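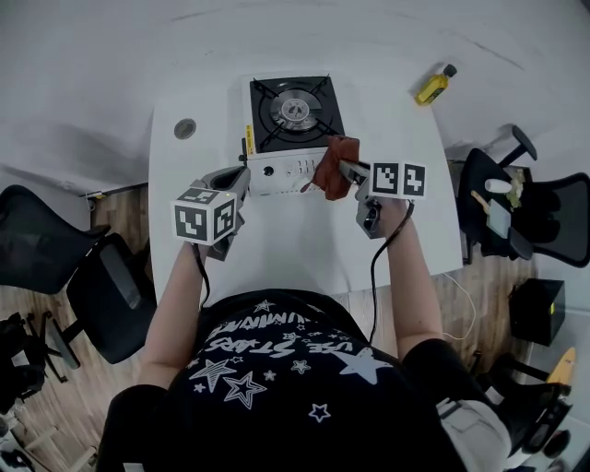
> On 16/07/2023, Hegarty wrote:
>
> Been reading back through the stove wiping thread and I'm still not sold on
> the handheld grippers for this one. Last October we did the drawer task by
> remote control and sure, it was slow, but every single demo was something
> the arm could do, because the arm did it. With the handhelds people reach
> in ways the arm can't. Elbow up, wrist cranked over, lean across the table.
> Looks lovely, trains badly.
>
> Also what's the plan for two hands? Is the second one doing anything
> or is it just hovering? If it's hovering I'd sooner drop it and halve the
> trouble.
>
> And how many demos do you want before the first training run? The Cikitz
> page says 3,000 which I'm hoping is a typo.

Quick one before I lose the room, will do a proper writeup later in the week.

> every single demo was something the arm could do

True, and I'm not arguing for binning remote control. But cloth is where it fell over for us. You can't feel the cloth through the sticks, so people either crush it into the burner or wave it about a centimetre above the top and think they're wiping. With the grippers in your hands you feel the drag. The demos are quicker too, 13 good ones in the time remote gave us 7, same person doing both.

Reach problem is real. What we do now is run every handheld demo through the Pevach replay check before it goes in the pile, and anything the arm can't follow gets tossed. First batch was 70 and we lost a fair few, nearly all on the far side of the pot support. So: stand square to the table, don't lean, don't swap feet halfway through. If you can't get to the back of the stove without leaning, move the stove, not yourself. Start a new batch if you move it though, and write that down. Someone didn't and I spent a morning on it.

> Is the second one doing anything or is it just hovering?

Bit of both. For plain wiping it hovers. For the lift-the-support version it holds the support while the other one goes underneath, and I'm not giving that up. Compromise, record both hands always, and we mask the idle one at training. Cheaper than finding out later we wanted it.

Couple of things for whoever is in next:

Keep the markers on the cubes pointing somewhere a camera can see them. If you roll your wrist right over, the tracking drops and the gripper jumps sideways in the log. Doesn't always throw a warning.

Check the cables before you start. Slack enough to get to the back corner but not so much it drags over the knob.

Pinch the cloth near the middle, not by a corner. Corner grabs let it swing and then the policy learns to wait for the swing to stop, which is a very funny thing to watch for about one afternoon.

Open and close the fingers slowly. Half the bad grasps in the first batch are people snapping them shut like tongs.

Stop recording AFTER you've let go of the cloth. Want the release in there.

If a demo feels bad, finish it anyway and flag it. Don't stop in the middle, the half ones are a pain to filter out and teh script still chokes on them.

> The Cikitz page says 3,000 which I'm hoping is a typo

Not a typo but not for us either, that's the target across all the kitchen tasks, all sites. I'd train on whatever passes replay from the next couple of sessions and see where it fails, then collect for the failures. No point recording hundreds of the same front-left wipe. I can fix the wording on the page if someone gives me edit rights again, they dropped off in the Guvamach move.

What I'd like from you Hegarty, if you've got time, is a small set by remote on the same stove, same cloth, same starting spots. Then we can mix them and see if the remote ones pull the wrist angles back to something sensible. Even a handful would do. Send me the raw logs, don't resample, I'll do it this end so the timing matches.

Will post the rejected list tonight or tommorow depending on the upload. Got to run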